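Tips for watching a long TV series at home

My wife and I are big friends of crime series, and when a new season of Kollier comes out we like to see all of it in one weekend. After some years we have learned a few small things, and I write them here.

Put the sofa first, then the television. Many people do the opposite and have pain in the neck by the third episode.

Download the episodes in the night before. In August our internet becomes slow after 8 p.m., and the big scene always stops in the middle.

For dark series, close the curtains and switch off the "eco" mode in the picture menu. Aníbal Sampaio plays half of the second season in a cellar, and with eco mode we saw only his teeth.

If the voices are too low, look for the setting "speech" or "dialogue". It helps more than volume – the music stays where it is and the neighbors stay friendly.

Cook something that can be eaten with a spoon from a bowl. Soup is too risky, rice is good.

Remote controls get sticky. Take out the batteries, wipe with a cloth that is only a little damp, and go between the buttons with a toothpick.

Write the names of the characters on a paper for guests who arrive late. With Lurdes Torres playing both sisters in Prarkell, we needed two papers.

Crumbs go under the cushions, so vacuum there before the last episode and not after, when everybody wants to sleep.
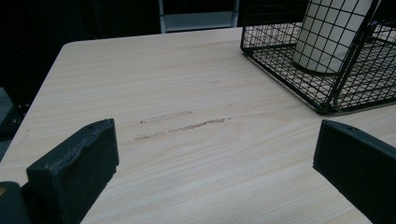 A light-colored wooden tabletop.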